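Search this site
Enter keyword
Go

Careers

The second interview is a different conversation

Most people prepare for a first interview and then use the same notes for the second. It often costs them the job.

214 shares — 11 comments

When Ailbhe Ó Néill was called back by Movex, a freight company, she read through her notes from the first meeting and left it at that. She had done well the first time. She knew the company's history, had three stories ready about difficult clients, and could explain the gap in her CV without blushing.

The second meeting lasted 50 minutes and none of the stories came up. Two managers put a delayed shipment in front of her, with the paperwork, and asked who she would ring first.

"I kept waiting for the proper questions to start," she says. "Those were the proper questions."

She didn't get the post. She did get a short note from one of the managers, who said she had talked about herself when they wanted to hear about the work.

A first interview is mainly a check. The employer wants to know that you match your application, that you can hold a conversation and that your salary hopes aren't wildly out. By the second, those matters are usually settled. The people across the table may be the ones who would sit near you every day, and they have a problem they need someone to take off their hands.

Emiliano Nieto hires for Pata, a maker of pet food with 122 staff. He had 11 candidates for a planning job in June and saw four of them twice. Two of the four gave him the same opening speech he had heard before, almost word for word.

"I'd written it down the first time," he says. "What I wanted was for them to have gone away and thought about us." 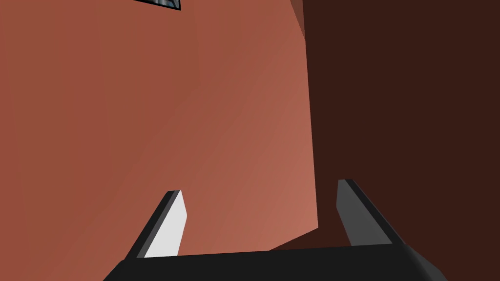 What to do in between

Write down everything you remember from the first meeting on the day it happens. Include the names, the questions you answered badly and anything the interviewer mentioned twice. If somebody complained about a slow supplier or a new computer system, that is very likely part of the job.

Ask who you will be meeting and what they do. It is a normal request and most employers will answer it. A finance manager and a team leader will want different things from the same half hour, and you can choose your examples to suit.

Then go back to your weak answers. Chepkoech Makori, a careers adviser, has her clients say the bad answer aloud again before they try to mend it. Some find it was fine. Others hear straight away that they never reached the point.

Talking about money

Pay often comes up at this stage, and many candidates are caught out. Decide on your lowest figure before you go in. Saturnino Palacios was offered a supervisor's job at Uçar at £2,000 a year less than he was earning. He asked for a day to think, rang back and said what it would take. They met him most of the way and added an earlier start, which let him collect his son from school.

He had not raised the hours himself. They came up when he asked what else could be moved — a question worth keeping in your pocket.

If you hear nothing

Ask before you leave when a decision is due, and wait until that date has passed before you write. Keep the message to a few lines. Carry on applying elsewhere in the meantime, even if the meeting went very well.

Ó Néill now works for a smaller haulier. At her second interview there she took a page of questions about their depot, and got through half of them.

Related articles
Should you tell your boss you're looking?
How to ask for a reference after a bad exit
Five weeks' notice: what to do with it
Going back to work after caring for a parent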